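Prantl Archive Opens Merchant Bank Ledgers to Readers

WARKDALE, 7/15/23. The Prantl Archive has finished cataloging the business papers of Mistard & Jetthorpe, the merchant bank that traded from Warkdale for three generations. The collection is now open to readers by appointment.

It holds 531 items, including ledgers, letter books, partnership deeds and loan contracts. The earliest is the deed that set up the firm, signed by a Mistard father and son and their cousin by marriage, a Jetthorpe. Later deeds show how shares passed between the two families and what each partner was allowed to draw in a year.

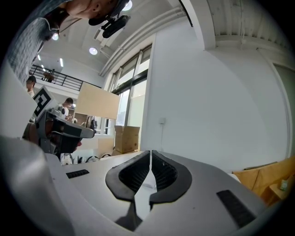
The letter books cover the firm's dealings in wool, shipping and canal stock. Many of the letters are copies sent to agents abroad, and 7 of the volumes are written partly in German. English summaries of those volumes are included in the catalog.

The papers came to the archive in May from the firm's former offices, where they had been kept in a basement strongroom. A small group of staff pension records remains closed.

Readers may order up to 3 items at a time. Requests should be sent in writing before a visit, with the catalog number of each item. Bound ledgers must be used in the main reading room and can be held for a reader for up to 30 days. Copies of single pages can be ordered at the desk.

The full catalog is available at the Prantl Archive front desk and on the archive's website.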